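My sister swore the black one was the one to keep. She had bought it at Virág for 270, on a day when she believed in linen, or whatever it is they call linen now, and she said it never needed ironing. I have heard that about a lot of clothes.

"It's supposed to look creased," she said.

"Supposed by who?"

She did up the buttons, 4 of them, and pushed the sleeves back so her watch showed. The watch was from the same season of her life. It had a slim metal band and a small round face, and it had cost her two weekends of overtime at Conmont.

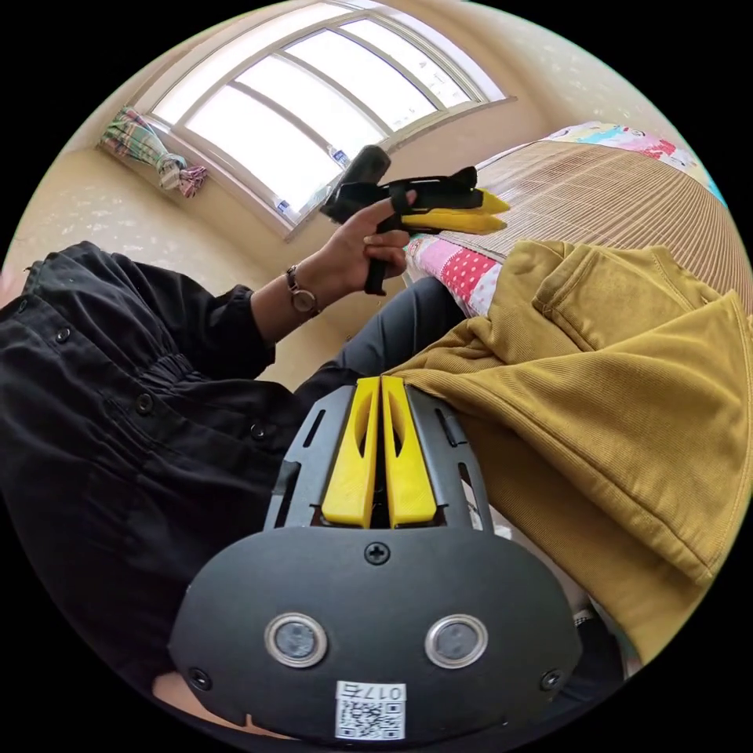 I asked if she planned to wear all that to the interview. She said Wirketgate was a relaxed sort of place. I had seen the building, and I doubted it.

"Relaxed people say they're relaxed," I said. "Then they look at your cuffs."

She looked at her cuffs. They had bunched up again. She tugged one down over the watch, then shoved it back up, and asked me what time the bus went.

I told her, and went to find the iron.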